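Chapter 6
Rules for Handling Rigid Kitchenware

6.1 Scope

This chapter covers the handling of bowls, pans and similar open vessels with two-finger grippers, both arm-mounted and hand-held. It applies to work in homes and in test kitchens. Vessels with hot contents are treated in Chapter 7. Glassware is outside the scope of this book.

The rules follow the Skatik house standard, with changes adopted at the Mamico and Nutar sites. Where the two sites differ, the stricter rule is given. "Shall" marks a requirement and "should" marks a recommendation.

6.2 Terms

Rim grasp: a grasp in which the fingers close on opposite faces of the vessel wall at or near its upper edge.

Pad: the replaceable lining on the inner face of a finger.

Cycle: one closing and one opening of the fingers under load.

6.3 General requirements

The operator shall inspect both pads before each session. Pads shall be replaced as a pair after 3000 cycles, or sooner if the texture is worn smooth at any point. Fasteners on the finger linkage shall be checked every 100 cycles during the first day of use and once per session after that.

In a rim grasp, the pads shall overlap the wall by at least 2 cm. The vessel may be tilted up to 60 degrees from level if it is empty. A vessel that holds anything shall be kept level.

Cables shall be routed clear of the fingers through their full travel. Household items may stay on the table, provided that they are outside the path of the vessel. The operator should record the type of vessel, the grasp used and any slip, using the Petchrat form in Appendix B.

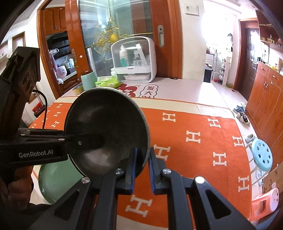 Corinne Adlam

Figure 6.1. Rim grasp on a dark gray metal vessel, hand-held gripper with blue textured pads. The vessel is tilted on its side.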